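Cómo preparar un recital de canto de una hora

Un recital en solitario se prepara con más calma de lo que parece desde el público. Lo que sigue sirve para una voz con piano, en una sala pequeña, una iglesia o el salón de una escuela de música.

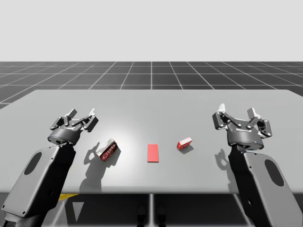
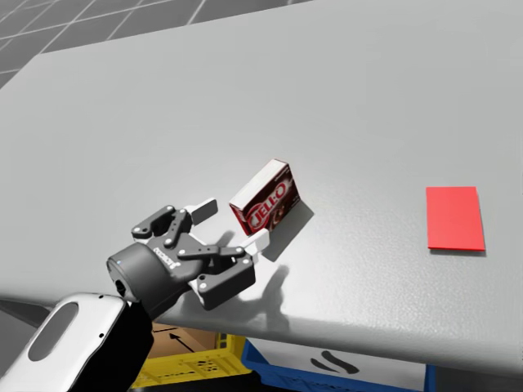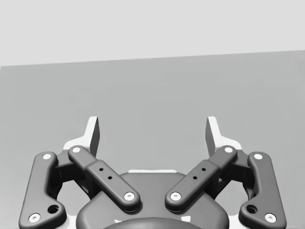
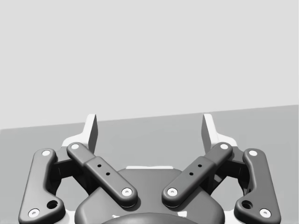
Lambros Konstantinidis escribe en los comentarios que él empezaría por el orden de las canciones y dejaría la duración para más tarde, porque con el programa cerrado al minuto ya no se atreve a mover nada. Es otra manera de hacerlo. Si le funciona a usted, cambie el orden de los pasos 1 y 2.

Paso 1. Calcular el tiempo
Para 60 minutos de recital no hacen falta 60 minutos de música. Hay que descontar los aplausos, las entradas y salidas y lo que se hable entre pieza y pieza. Cronometre cada canción con el pianista, al tempo real, y apunte la duración en la primera página de la partitura. Las duraciones de los discos no valen.

Paso 2. Agrupar las canciones
Divida el programa en 4 bloques. Cada bloque puede ser de un compositor, de un idioma o de un tema. Evite abrir con la pieza más aguda. La más exigente va bien al final del segundo bloque, con la voz ya caliente y sin cansancio todavía. Compruebe también las tonalidades: tres canciones seguidas en la misma se hacen largas aunque sean buenas.

Paso 3. Escribir las presentaciones
Dos o tres frases por canción. Quién la escribió, de dónde sale el texto y algo que ayude a escucharla. Si la letra está en otro idioma, resuma el argumento. Escriba las frases, léalas en voz alta y luego guarde el papel. Hablar cansa la voz más que cantar cuando se fuerza el volumen, así que en una sala grande pida micrófono para las presentaciones.

Paso 4. Ensayar con el piano
Haga al menos un pase completo de pie, con presentaciones incluidas y sin parar. Acuerde con el pianista la señal de entrada de cada pieza y quién decide cuándo se sigue después de un aplauso. Las partituras, en una carpeta que no haga ruido y con las vueltas de página ya resueltas.

Paso 5. Probar la sala
Vaya a la misma hora del concierto si puede. Cante un fragmento suave y otro fuerte mientras alguien escucha desde la última fila. Una sala de 400 butacas medio vacía suena muy distinta de la misma sala llena: con público hay menos reverberación y las consonantes se entienden mejor.

Paso 6. Los bises
Prepare dos, uno lento y otro ligero. También puede llevar una lista corta y dejar que el público elija. En ese caso, todas las canciones de la lista tienen que estar ensayadas y las partituras encima del piano, en orden alfabético.

El programa de mano se cierra al final, cuando ya no vaya a haber cambios. Revise los nombres de los poetas, que son los que más se olvidan.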